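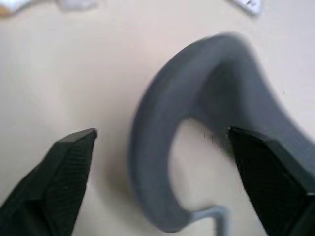 Skavness Bench Notes: Fingers, Wrists and the Mug Problem

August 23, 2019

We spent most of August putting two sets of gripper fingers through the same dull household chores, and promised ourselves a gallery at the end of it. The gallery has turned out short and the notes have turned out long, which is the usual way with us.

The two contenders are the Hollus fingers, which came with the arms, and the Pramex fingers, which came in a padded envelope with no instructions and a sweet. Both are parallel-jaw affairs. Both are sold as suitable for "general handling", a phrase that covers everything up to the moment you try to handle something in general. The controller throughout was the Onuoha, on the same settings for both sets, apart from one afternoon when it was on settings we can no longer reconstruct. Those results have been thrown away.

The rules of the thing

Each set of fingers got the same objects in the same order. Pick it up, hold it clear of the table, put it down somewhere else, let go. The last part is harder than it sounds. A rubbery thing will stay stuck to one finger long after the other has left, and the arm then goes about its business wearing it like a brooch.

We drove everything by hand from the leader arms. People ask why we don't let the robot do it by itself, and the answer is that we wanted to compare fingers, and a robot doing it by itself mostly compares excuses. A person on the controls will adapt to a bad finger within a few goes and then swear it was fine all along, so we swapped drivers after every 13 attempts and made them write down their complaints before lunch.

The complaints make good reading. The Pramex set was described as "precise", "fussy", and "like eating peas with a setsquare". The Hollus set got "fine", "fine", and a drawing.

Looking down the wrist

Wrist cameras were part of the test too, in that we had to live with them. The view is wonderful for the last few centimetres and of very little use before that. You see two fingertips and whatever is between them, and you're left to guess at the rest of the world. Move briskly and anything on the table turns into soup while the fingers stay perfectly crisp, so you always know where your gripper is and seldom what it's about to hit.

We tried the camera in two positions. The low one gives a better look at the tips. The high one gives a better look at everything else and catches its own cable on the way round. We stayed low. There's a strong case for slowing down near the table as well, and it was put to the drivers, who agreed with it warmly and carried on as before.

The handle approach deserves its own picture. The handle on this mug is slim and rather square, and the idea is to have one finger on either side of it before closing. From the wrist you get a great deal of teal and very little mug.
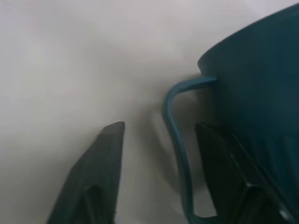
Handles, for and against

By the body or by the handle was the longest argument of the month. Going by the body, you need the fingers open wide and you need to come in level, or the mug shuffles off sideways in a huff. Going by the handle, the opening hardly matters and the alignment matters enormously. If you're off by a little, one finger comes down on top of the handle and the Onuoha, sensing resistance, pushes harder. There's a setting for this. It's on page 29 of the manual, under "Comfort".

Handle grasps look better. They look like someone about to drink tea, and visitors like them. They also let the mug swing, and once it has started swinging the driver starts chasing it, and the pair of them can keep that up for some time. Body grasps look like a removals firm at work, and the mug stays where it's put.

For what it's worth, the Hollus fingers were happier on the body and the Pramex ones happier on the handle. We had hoped for a winner and have ended up with a preference that depends on the crockery.

Things lying flat 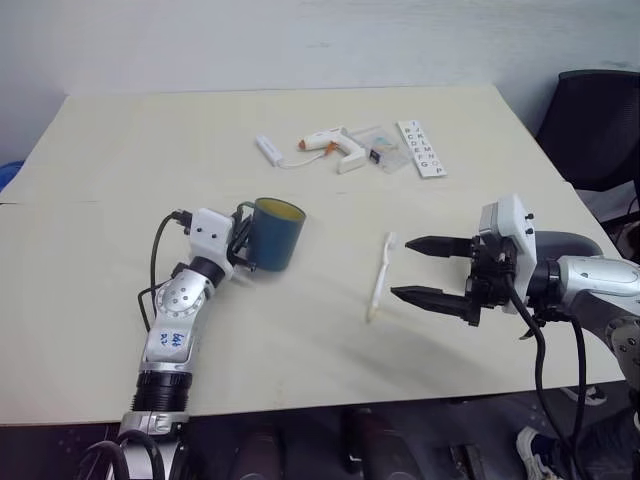
Flat objects were where the Pramex fingers were meant to earn their postage. Anything that lies close to the table asks the tips to get right down beside it without ploughing into the surface, and a long tapered finger ought to manage that better than a stubby one. It did, on good days. The toothbrush was our favourite for this, being narrow and light and quite willing to spin when nudged. In the two-arm version one arm keeps hold of the mug while the other goes for the brush with its fingers wide open, and the driver has to remember both hands at once. Most drivers remember the brush. The mug drifts.

A word on the open-wide habit. Every driver does it and we couldn't train it out of anyone. It's comforting to arrive with the jaws as far apart as they'll go, but then they have a long way to close, and one finger always reaches the object first and gives it a shove. Half open is better. We've written "HALF OPEN" on the whiteboard and it has been admired.

The controller, briefly

The Onuoha behaved. It logs everything, including things we didn't know we'd done, and it fills a disk with real enthusiasm. Our limit is set at 3000 entries per session, after which it stops and plays a small tune. The tune can't be changed. We have written to them about the tune.

What we would like, if they're reading: a force limit that can be reached without going through three menus, and a way to rename a session after it has been saved. We currently own a large number of sessions called "test" and one called "test good", which wasn't.

Odds and ends

The Pramex screws are a different length from the Hollus screws and will go into the same holes quite happily until the last turn. Keep them in separate tubs.

Clean the finger pads. We wiped ours at the start of each session and the rubbery things became far less clingy, which rather spoils some of our early results and has been noted in the log.

Both sets are still here, and the Hollus ones go back on the arms next, mainly so we can repeat the discarded afternoon. If you have tried either on glass, or on anything with a lid, write to us at the bench address. We have a jar lined up and would like to be talked out of it.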